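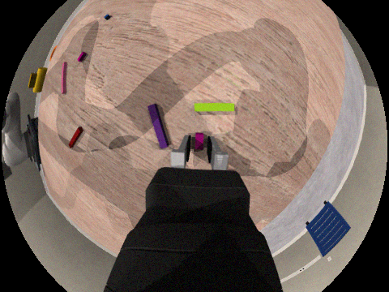
A round tabletop with a wood-grain finish, seen from above.

What a lovely round at Gostton! Katsuhiko Miyazaki qualified 16th in the Daken hatchback after a spin on his first lap, and then – bit by bit, passing people in places I'd never dare try – worked his way up to finish 2nd behind Thérèse Vachon. Elias Nimri had a quieter time of it with a slipping clutch, poor man, but he brought the car home. Entries for the August round at Chidiac are open now, so do get yours in early.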